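Chapter 7
Beds, Bed Linen and the Care of Clothing

In this chapter
7.1 The bed as a working surface
7.2 Sheets and how they are fitted
7.3 Pillows and folded bedding
7.4 Sorting and folding garments
7.5 Records and storage

By the end of the chapter, students should be able to name the parts of a made bed, fit a sheet without strain on the corners, fold a knitted garment along its natural lines, and set out a bedroom for an orderly change of linen. Students who have completed Chapter 6 will already be familiar with the washing symbols used on labels, and these are not repeated.

Introduction

The bedroom is often treated as the last room in the house to need method. Much of the linen a household owns is nevertheless kept, used or folded there, and clothing passes through it every day. The Ornmont household survey, on which several tables in this book are based, received 1,689 completed forms. Of these, 304 came from homes in which two or more beds shared one room, and it is to rooms of this kind that the present chapter gives most attention.

A bed serves two purposes. At night it is a place of rest. By day it is commonly the largest clear surface in the room, and garments are laid upon it for sorting, folding or mending. A sheet that is well fitted will serve for both, as it lies flat under the hand and does not travel when cloth is drawn across it. Plain, strong colours are helpful at this stage of the work, for dark and pale items can both be picked out against them.
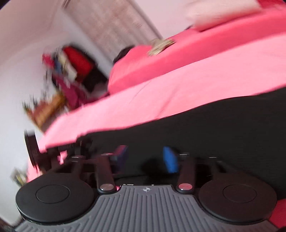
What should be done first when a bed is to be used for folding clothes?
The sheet should be drawn smooth and its edges checked on all sides. Pillows and spare bedding are then moved to the head of the bed, and small items are gathered in one place before any large garment is laid down.

Kinds of sheet

Three kinds of sheet are met with in ordinary use. The flat sheet is tucked by hand and may be used above or below the sleeper. The fitted sheet has gathered corners and is used below only. The terry sheet is made from looped cloth similar to that of a towel. It is warm to the touch and grips the mattress well, but the loops can be pulled by rough nails, zips and hooks, and it should be washed apart from garments that carry these.

The weight of the cloth also matters. In the Moges training house, fitted sheets are changed weekly throughout the year, and a lighter set is brought into use in June. Heavier sheets take longer to dry and should not be folded until the hems and corners have been felt by hand.

Knitted garments

Knitted cloth stretches under its own weight. For this reason it is folded and laid in a drawer, while woven shirts and skirts may be hung. The garment is placed face down, the sleeves or legs are brought in along the seams, and the length is then turned up in two or three even folds. Ribbed knits should be smoothed in the direction of the rib – never across it – so that the lines remain straight. Dark knits show lint readily and are best brushed before they are put away.

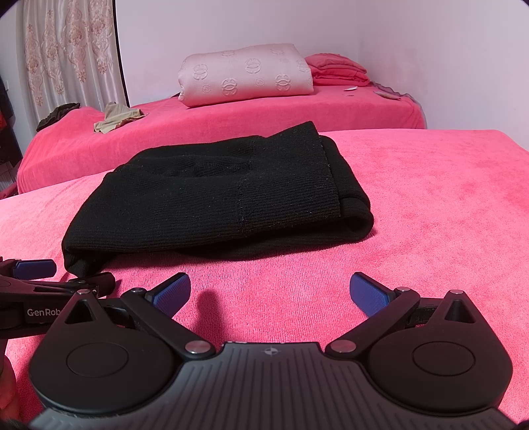 The folded garment should be no wider than the drawer or shelf that is to receive it. Where the drawer is narrow, a further fold is made lengthwise before the garment is turned up. Students are advised to practise with a single piece until the edges meet evenly, and only then to proceed to a full pile. Around 40 minutes should be allowed for the first practical session.

Items that are not yet folded should be kept apart from those that are. In a room with two beds, one may be given over to finished work and the other to pieces still waiting. The Zarnum method, described in section 7.4, follows this arrangement and adds a third place for anything that needs repair.

Terms used in this chapter

Base: the part of the bed that supports the mattress.
Rib: a raised line in knitted cloth, formed by the pattern of stitches.
Terry: cloth with loops on one or both faces.
Turn-up: the final fold, made from the hem towards the neck or waist.

Before going on to section 7.1, students should read the notes on cloth weights in Appendix B and bring one knitted garment and one pillowcase to the next class.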